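**Sistcombe, Wednesday, December 10, 2025** - Jollier, the Sistcombe shop that sells second-hand furniture and household oddments, will open its winter clearance on Saturday with 175 lots, most of which have spent the year in somebody's way.

The sale fills the ground floor of the old Daneshvar showroom on Nerkcombe Road, which has a marble floor, good light and a heating system best described as optimistic. Visitors are advised to keep their coats on. Doors open at ten.

"People call us when they've finished a bathroom and still own half of the last one," said Mahnaz Karimi, who founded Jollier with Afshin Taheri. "We take the half they can't face. Then we have to face it."

This year's stock leans heavily toward bathrooms and sitting down. There is a wooden vanity cabinet with a white top, two doors, an open shelf underneath and a black faucet already attached. There is a low two-tier step platform with slats, suitable for plants, shoes or a short person with ambitions. A round white beanbag seat is on offer to anyone confident about getting back out of it, and the mustard-orange cushion goes with it at no extra charge.

The item that has drawn the most phone calls is a small white plastic bin in the shape of a toilet. It has a lid. Karimi priced it at $18 and has since turned down two offers from her own staff, on the grounds that they would only leave it on her desk.

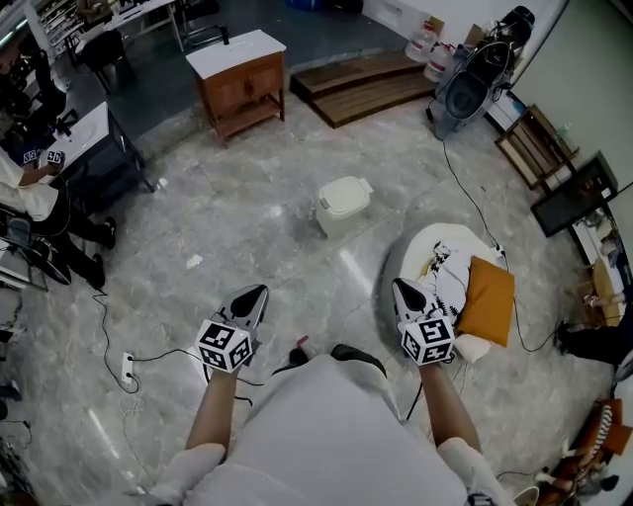
## How the sale works

Every lot has a fixed price, and the top one is $51. Jollier gave up haggling two winters ago after an argument over a footstool lasted longer than the footstool did.

Buyers should bring a vehicle that fits what they plan to buy. Weidong Xie will be at the side door to help with loading, and he has asked that customers measure their trunks before they pay. Larger pieces can be held until the following Friday with a paid ticket. After that they go back on the floor, ticket or no ticket.

The dark gray shell-back chair is for sale, too. Staff have been told to stand up if a customer asks about it.

Last December's clearance brought 1,000 people through the door over one weekend. Taheri puts this down to the free tea. There will be tea again.

## About Jollier

Jollier collects, cleans and resells used furniture and household goods in Sistcombe and Nerkcombe. It does not take mattresses, pianos or anything described over the phone as "mostly fine."

**Press contact:** Afshin Shahbazi, Jollier, Nerkcombe Road, Sistcombe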